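4.2 Collecting demonstrations with hand-held grippers
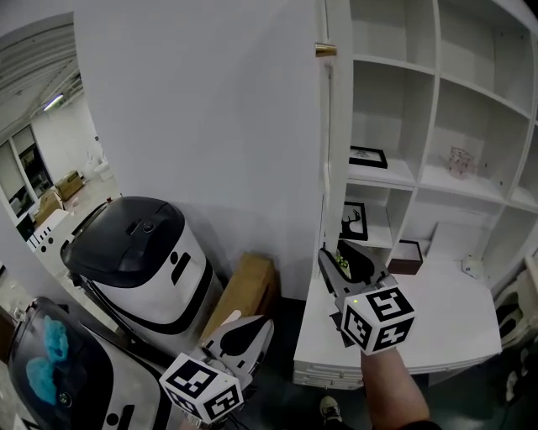
Percy Cabrera asked, on reading a draft of this section, why the grippers were tracked from outside at all when the wrist motion could be estimated from video alone. We had started that way. In February the first version of the pipeline used visual odometry only, and it lost track too often when the hand went into a cubby and most of the view became a plain white surface. The marker cubes were added after that, and every result in this paper uses them.

Figure 3. Demonstration with a hand-held gripper at the shelf in the Hurnindale room. A marker cube sits near the base of the gripper. View from the head camera.

The operator holds the gripper directly and does the task at a normal pace. There is no robot arm in the loop during collection. Each cube carries square fiducial markers on its faces, so that at least one face can usually be seen from the head camera whatever the wrist angle. We estimate the pose of the cube from all the markers detected in a given image and apply a fixed transform to get the pose of the fingertips. The transform is measured once per gripper with a calibration jig and checked again at the start of each session.

Pose estimates from a single marker can flip between two solutions when the face is seen nearly head-on. We handle this in the usual way, by keeping the solution closest to the previous pose, and we drop any segment in which fewer than 2 markers are found for longer than half a second. Short gaps are filled with inertial data from the unit inside the handle. Hemant Pathak wrote the filter, and its settings are listed in Appendix B.

The head camera moves with the operator, so the gripper pose is first known only relative to the head. To express it in the room, we build a map of the space before the session and localize the head camera in it. Shelving turned out to be a fair test for this step. Large white panels give few features, while the edges of the cubbies and the things placed in them give many, and the error depends a good deal on which of the two fills the view. Operators were asked to walk slowly past the full shelf before starting – this alone removed most of the early localization failures.

Tasks. We collected demonstrations for reaching into a cubby, grasping a small object, and placing it either in another cubby or on a flat surface nearby. Objects were soft or rigid and small enough to fit between the fingers. The operators, among them Emmett Lyons and Ayman Gaber, were given the goal of each trial but no instructions on how to approach the object. We wanted the variation in approach angle, and we left other items on the shelves where they were.

Data. The final set contains 1188 demonstrations after filtering. A demonstration was removed if tracking was lost under the rule above, if the object was dropped outside the working area, or if the recording did not include the release. We did not remove slow or clumsy trials. Of the sessions used for training, all were recorded with the same pair of gripper units and the same firmware, frozen on April 8, 2024.

Training. The policy, which we call Lornix, takes the current image and the last few fingertip poses and predicts a short sequence of relative motions along with finger opening. Relative motions were chosen so that an error in the room map does not carry over directly into the action. We trained one model on the full set and a second on a random subset of 100 demonstrations, with the same architecture and schedule.

Evaluation. Both models were run on the Atby arm, fitted with the same fingers as the hand-held units. Each was given 80 trials with start positions drawn from a fixed list. The model trained on the full set did better on grasping from the cubbies. On placing, the gap was small, and we would not read much into it given the number of trials. Most failures of the smaller model were collisions with the front edge of the cubby on the way in. The larger model made this mistake less often, but when it did, it rarely backed out and tried again.

Limits of the method. The cube adds bulk near the base of the gripper, and operators reported touching it against shelf edges in the lower rows. This also blocks part of the view when the arm is stretched far forward. A smaller cube was tried by Brahim Helmy, but detection at arm's length became unreliable under dim light. We also have no force measurement in the hand-held units, so the data say nothing about how hard an object was squeezed. Section 5 compares the tracking error with that of the Berrada motion capture setup.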